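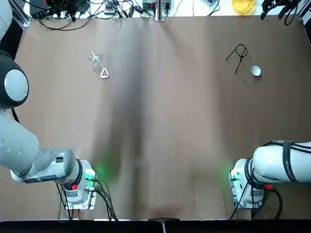
4. Partie à plusieurs

Jarnura se joue seul ou à plusieurs, en local ou en ligne. Le mode de jeu se choisit à la création de la partie et ne peut plus être modifié ensuite. Pour passer une campagne solo en coopération, voir la section 4.3.

4.1 Jouer à deux sur le même écran

1. Allumez les deux manettes avant de lancer le jeu.
2. Dans le menu principal, ouvrez Campagne, puis Nouvelle partie.
3. Sélectionnez Coopération locale.
4. Le premier joueur appuie sur la touche de validation. Il devient l'hôte et sa sauvegarde est utilisée.
5. Le second joueur appuie à son tour sur la touche de validation, puis choisit un profil ou continue en tant qu'invité.
6. Choisissez chacun un personnage. Asadi et Petis sont disponibles dès le départ ; les autres se débloquent au fil des chapitres.
7. Réglez le partage de l'écran (vertical ou horizontal) et validez.

Remarque : un invité ne conserve ni ses objets ni ses points d'expérience. Pour les garder, il doit se connecter à son profil avant l'étape 6.

Attention — si la manette de l'hôte se déconnecte, la partie se met en pause. Ne quittez pas le jeu à ce moment-là : reconnectez la manette et attendez le retour du menu de pause.

4.2 Jouer en ligne

1. Connectez-vous à votre compte Jokia depuis l'écran titre.
2. Ouvrez Multijoueur, puis Créer un salon.
3. Choisissez Public ou Privé. Un salon privé affiche un code à transmettre à l'autre joueur.
4. Attendez que son nom apparaisse dans la liste, puis sélectionnez Prêt.

Pour rejoindre un salon existant, ouvrez Multijoueur, puis Saisir un code. Le code expire quand l'hôte ferme le salon.

Si le message 746 s'affiche, les deux joueurs n'ont pas la même version du jeu. Installez la mise à jour et redémarrez. Le message 76 signale que le salon est complet ou déjà fermé.

Note : les serveurs sont en maintenance le mardi matin. Les salons ouverts sont alors fermés, mais la progression est enregistrée jusqu'au dernier point de contrôle.

4.3 Convertir une campagne solo

1. Terminez le chapitre 2.
2. Depuis la carte, ouvrez Options de campagne, puis Créer une copie coopérative.
3. Sélectionnez un emplacement libre et confirmez.

La copie reprend vos personnages et vos objets. Les pièces sont limitées à 1000 — le surplus reste dans la sauvegarde d'origine, qui n'est pas modifiée.

Traduction et relecture du guide : Kirsty Pomare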